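Topic: Cap frame on a post mill, repair or replace the crown tree

millwright_tk
15 Aug 2022
The parish has asked for an opinion on Imell post mill before the grant form goes in. The crown tree is oak, split along the grain at the bearing end. The buck has dropped at the tail by 85 mm since the June survey of 1991. The Plallar report recommends full replacement. I think steel flitch plates and resin would hold it, and most of the old timber would stay where it is.

sackhoist
What is the load? You can't choose plates without it. A mill that size with both pairs of stones in place puts a lot through the bearing.

millwright_tk
Plallar gives 2491 kg for the stones and hursting. There is no figure for the sails or windshaft.
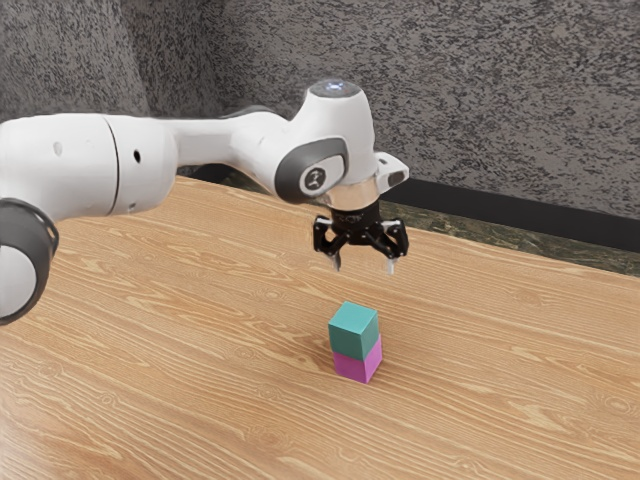

4 min read

brakewheel
Then the report is incomplete and I would send it back. The windshaft at Zemow had an iron poll end that weighed 805 kg on its own. Leave that out and the plate calculation is worthless.

On resin I disagree with the first post. It traps moisture against the oak, and the rot moves to the next sound section. We cut out a resin repair at Zemow after 14 years and the timber behind it was soft to the depth of a chisel blade.

sackhoist
Was that repair exposed to weather? A crown tree sits inside the buck. If the breast boarding is tight, the moisture argument is weaker.

brakewheel
Partly exposed. The boarding had gaps. I would still use a scarfed oak repair with bolts.

millwright_tk
A scarf at the bearing end puts the joint at the point of highest stress. Michalski quoted for one and would not guarantee it if the mill is to turn. The trestle post is dated 1656, so nobody wants the buck lifted off it twice.

sackhoist
Will it turn, or is it static display? If static, plates. If it is going to grind, replace the beam.

millwright_tk
Parish wants it grinding. I will ask for the missing weights and post them.

Contact the moderators | Forum rules | Back to top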